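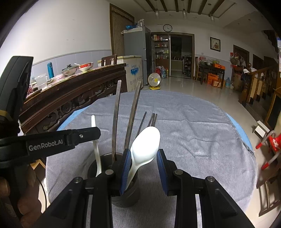 3.2 Tasks and recording procedure

The student project ran over one term as part of the second-year robotics course at Suvcombe. Twelve students signed up and worked in pairs. Each pair was asked to plan a household task, record it with hand-held grippers, and prepare the recordings for training. The course staff set the general theme, which was table setting and clearing, and left the choice of objects to the students.

All pairs recorded in ordinary homes. We had first planned to use the teaching lab, but in a trial held in February the recordings from the lab looked too much alike, and the students learned little about choosing a viewpoint or dealing with clutter. Homes also made it easier to find utensils of different shapes without buying them.

The task in Figure 1 is the one we call "utensil sorting." Spoons and chopsticks are placed on a cloth-covered table next to an upright container. The operator picks up one item at a time and puts it into the container, handle first in the case of spoons. An attempt counts as complete when the item stands in the container and both fingers have opened and moved clear of it. Items that fall over the rim are left where they land, and the attempt is marked as failed.

Figure 1. Utensil sorting, seen from a hand-held gripper. A white spoon is between the blue ribbed finger pads, with its handle running down into the container. Other chopsticks lie on the cloth behind it. A second device is at the left.

Students were given a written sheet with four rules. Start each attempt with the fingers open. Keep the object in view for as long as possible before closing. Do not help with the other hand. Say nothing during the attempt, as speech made the later review harder for pairs who worked in the same room as their families. The sheet went through two versions. The first did not say what to do about a second item that was moved by accident, and pairs handled this in different ways. In the second version, Beatriz Godinho added that a moved item stays where it is and becomes part of the next attempt.

Each pair had to record at least 100 attempts. One session was limited to 60 minutes, including setup, after several students reported sore wrists in the trial. Most pairs needed two sessions.

3.3 Labeling and review

After recording, the pairs exchanged data. Each pair labeled the attempts of another pair as complete, failed, or unclear, using the definitions above. Nusrat Bhutto and Conceição Morais then went through all attempts marked unclear, 221 in total, and assigned a final label. Many of these were chopstick attempts. Chopsticks are thin, and when one was held near its end the point at which it left the fingers was often hidden by the pads. Spoons gave less trouble at release but more at pickup, where the bowl tended to turn as the fingers closed.

Labels and recordings were stored in Trotitz, the file system used for all course work. Students could see the labels given to their own attempts and could object in writing. Three pairs did so. In two of these cases the label was changed.

The final set holds about 2000 attempts across all tasks. We did not remove failed attempts, as the students needed them for the exercise in Section 4, where each pair trained one model on complete attempts only and a second on the full set. Judite Guerreiro prepared the split used in that exercise. Attempts from the same home were always kept on the same side of the split.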